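Section 3. Filling and refreshing the litter tray

Please read this section to the end before you open the bag. It is written for the Remus tray, but the same steps are good for the older Zata tray, which has a higher wall. If you have the Zata, skip step 9.

What you need

- the litter tray, clean and fully dry
- one bag of litter
- the litter scoop
- a spray bottle with your usual cleaner
- a small brush or a dry cloth
- a table or other flat surface at comfortable height

Caution: Clear away food and cups first. Litter dust is light and it travels farther than you expect.

3.1 Preparing the bag

1. Put the bag flat on the table and press it softly with your palm, so the litter goes down from the top edge.

2. Cut the bag straight across, close to the top. Do not tear it with fingers. A torn bag opens down the side, and then you can not close it with a clip.

3. Hold the bag by its top edge, where the film is gathered, and lift it a little to feel the weight. If the film stretches, put your other hand under the bottom.

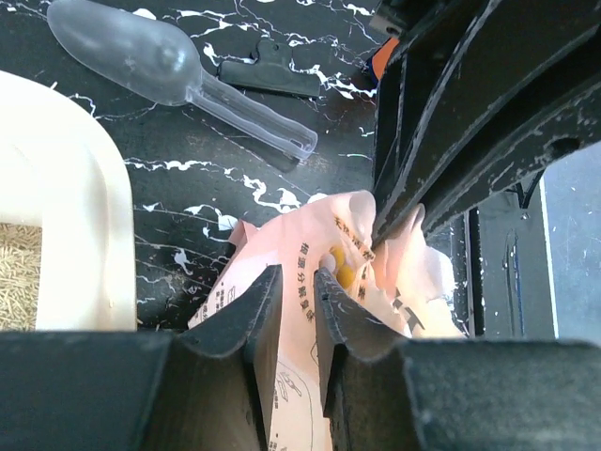 4. Before you pour, look at the grains through the opening. They should move freely when you tilt the bag. If they stick together in lumps, the bag was stored in a humid place and you should take a new one.

Note: Thin bags with soft film fold over themselves while you pour and the litter stops, then comes all at once. Keep the mouth of the bag open with two fingers during the whole step 6.

3.2 Filling the tray

5. Set the tray on the table with its long side toward you. Check that it does not rock.

6. Bring the mouth of the bag low over the tray, almost touching, and pour slowly from one end to the other.

7. Stop when the litter is 3 cm deep in the middle. For a cat that likes to dig you may go deeper, but leave enough wall so the litter stays inside.

8. Make the surface even with the flat side of the scoop. Do not press it down.

9. Brush loose grains from the rim back into the tray. Grains that stay between the bars of a grated rim become hard after some days and are difficult to remove.

10. Fold the top of the bag two times, close it with a clip and lay it down in front of the tray until you are finished. A half-full bag that stands up falls easily. 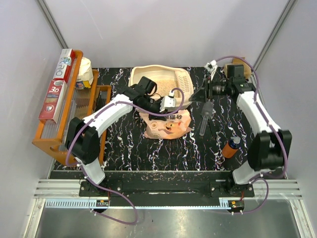

Page last changed: July - Ekaette Akpan (revision 20)

3.3 Keeping the other things in place

Spray bottles should stand upright and at a distance from the tray. Spray on the cloth first and wipe the outside of the tray with it. If the cleaner goes on the litter directly, it makes lumps, and some cats will refuse the tray because of the smell.

Toothpaste and other bathroom items may share the same table, for example in a small rack at the side, if their boxes are closed. Do not store the scoop in this rack. It has its own hook, part number 731, or you can keep it on any nail near the floor.

3.4 Daily and weekly care

Remove lumps with the scoop every day, morning or evening. Add a small amount of fresh litter when the level becomes low - there is no need to fill up each time.

Once per week, empty the tray completely. Wash it with warm water and mild soap, rinse well and let it dry before you begin again from step 5.

Caution: Do not pour used litter in the sink or toilet, also when the bag says it is possible. Old pipes can block.

Caution: Wash your hands after every contact with used litter. Pregnant women should ask another person to do this work.

Replacement scoops are ordered under number 790. For questions about this section, write to Azlan Entili at the Akpan service desk and mention which tray you have.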